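4.2 Pick-and-place with a fixed camera

We collected 659 episodes of the cube-to-basket task in February, all on the same cloth-covered table. The policy sees only the fixed camera view and the joint readings. At the start of an episode the wicker basket is empty and the red cube lies on the cloth, at a position drawn at random.

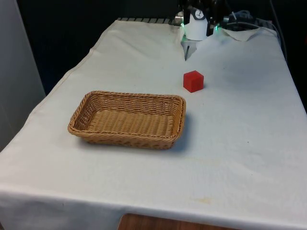 Figure 2. Workspace for the cube-to-basket task.

Training used the Rarkel action head with no changes to its default settings. We held out 91 episodes for validation and trained seven seeds on the rest. The Grarex baseline was given the same split - its own augmentation was left on, as in the original code. An episode counts as a success only if the cube comes to rest inside the basket and the gripper has let go.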